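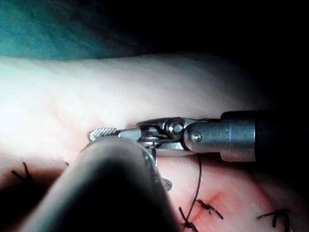

Practising stitches at home – quick guide

Wrote this for the September starters, same questions every year. Simple interrupted stitch only. Mattress and the rest are on the other page.

What you need

Needle holder, toothed forceps, scissors. The student kit from Gomovix is fine, the scissors are a bit rubbish but they cut.
Silicone pad. I use a Ronar. The thinner ones tear after a few evenings.
Thread, 3-0 nylon or silk to start. Out of date packets are perfect for this, ask around before you buy.
Double sided tape or a damp cloth so the pad doesnt slide.
A decent lamp. Kitchen ceiling light is not enough.
Sharps tub. A jam jar with a lid will do till you can get to a proper bin.

Setting up

Sit down, elbows on the table, pad square in front of you. Lamp on the opposite side from your writing hand or you'll be working in your own shadow. Cut one straight line in the pad with a blade – shallow, you want it to gape a little. Cut away from your fingers.

The stitch

1. Load the needle. Grip it two thirds of the way back from the point, right at the tip of the jaws. Not on the swage, it bends.
2. Lift the far edge with the forceps. Lift, don't squash.
3. Go in at 90 degrees, 4 mm from the edge. Most people go in too flat. Turn your wrist and let the curve do the work.
4. Come out in the middle of the cut, let go, pick the needle up again with the holder. Never with fingers, start that habit now.
5. Near edge, same depth, same distance. Out.
6. Pull through till you have a short tail. Short! Long tails are how you end up in a tangle.
7. Two wraps round the holder, grab the tail, lay it flat. One wrap the other way. One wrap back again. Knot goes to one side, not sat on the cut.
8. Snip, leaving enough to get hold of later.

Edges should just meet. If they pucker you pulled too hard, take it out and redo.

Knots on their own

Worth doing away from the pad. Tie a bootlace to a chair leg and do 40 with the right hand, then 40 with the left. The left ones will be awful for a week or so. Telly on is fine.

Moving on to meat

Once the pad is boring, get pig's trotters or a chicken thigh with the skin on. Feels completely different, it slips about and it tears if you're heavy handed. Chopping board you don't cook on, gloves, old towel underneath. Keep it in the fridge in a sealed box and bin it after 72 hours whatever it smells like. Don't eat it. Wash instruments in hot soapy water, open the hinges, dry them properly or they'll rust.

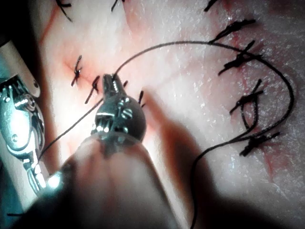

Black thread in the jaws of the needle driver.

Common probelms

Needle spins in the jaws – gripping too near the hinge, or the jaws are worn.
Knot keeps slipping – you wrapped the same way twice.
Gaps between stitches all different – dot the pad with a biro first. The Imai pads come with dots printed on, otherwise much the same.
Thread snaps – you've been grabbing the long end with the holder. Tail only.
Hand cramps – stop for ten minutes.

Log sheet for ticking off your practice is on Dernilari, under downloads. Print it double sided. Bring it with you to the first session along with your own scissors if you've got decent ones.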